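Astham Orchard and Hedgerow Project: progress report to the Beaulieu Fund
Oct 11, 2020
Prepared by Erick Waweru, project lead

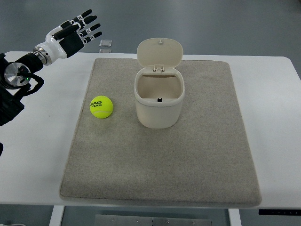
Where we have got to

What a season it has been! When I last wrote to you in February we had a field full of brambles, a signed lease and a lot of hope. We now have 415 metres of new hedge in the ground along the Serkstead side, a small orchard planted on the slope below it, and a list of local people wanting to join in that is longer than I dared expect.

The hedge is mostly hawthorn and blackthorn, with hazel, field maple and dog rose mixed through it. We put in 573 whips on the first stretch before the ground dried out, and the take has been very good. The poorest patch is the low corner by the gate, where water sits after rain and the hawthorn sulked all summer. We will replant that bit with alder buckthorn and guelder rose, both of which like wet feet, and I would love to see brimstone butterflies there in a year or two.

The orchard

We planted 27 fruit trees: apples for the most part, plus pears, a few damsons and one medlar that I could not resist. All are on half-standard rootstocks so that sheep can graze beneath them later on. Every tree has a stake, a rabbit guard and a mulch mat. The mats have been brilliant. We hardly had to weed, and during the dry spell the soil underneath stayed cool and dark when the rest of the slope had baked hard.

Watering was the real slog. The plan in our bid was to run a hose from the farm supply, but the pressure drops away to a dribble by the top row. We ended up with cans and a barrow for most of May, and my shoulders still remember it. Two tanks now collect rain from the barn roof and feed a tap halfway up the slope (a huge improvement, and paid for from the tools line, as agreed with you by email).

One pear has died and two apples have canker. I have cut out the affected wood and will look again once the leaves are off. The pear will be replaced this winter from contingency.

Pruning and grafting days

The spring grafting day had to be cancelled, which was a real shame as the scion wood was already cut and labelled. We kept it in the fridge for as long as we could and then I grafted what I could manage at home, with mixed results. Eleven have grown away strongly and are in pots behind the barn.

Summer pruning went ahead outdoors in small groups, well spaced, with everyone bringing their own secateurs. People loved it. Several of them had old apple trees in their own gardens and had never dared take a saw to them, and the questions went on long after we were supposed to have packed up. I have written up the notes as a two-page guide, which is attached.

Wildlife

We walked the same route every fortnight from April to September and wrote down what we saw. Linnets nested in the bramble we left standing at the top, and a pair of whitethroats were in full voice by the lane. The uncut margin was humming with bees in July, especially on the knapweed. Please don't read too much into a first year of records, but they give us something to compare with.

Money

We have spent a little less than planned, chiefly on events. Fencing cost more than the quote because of rock near the Brustora boundary, and we had to hire a breaker to get the corner posts in. I would like to move the unspent events money across to hedge-laying training and would be glad of your agreement in writing.

Next

Bare-root orders go in this month. The remaining hedge should be planted before February is out, weather allowing, and we have room for 30 people across the winter work days. You would be very welcome at any of them. Bring boots, as the track is already soft.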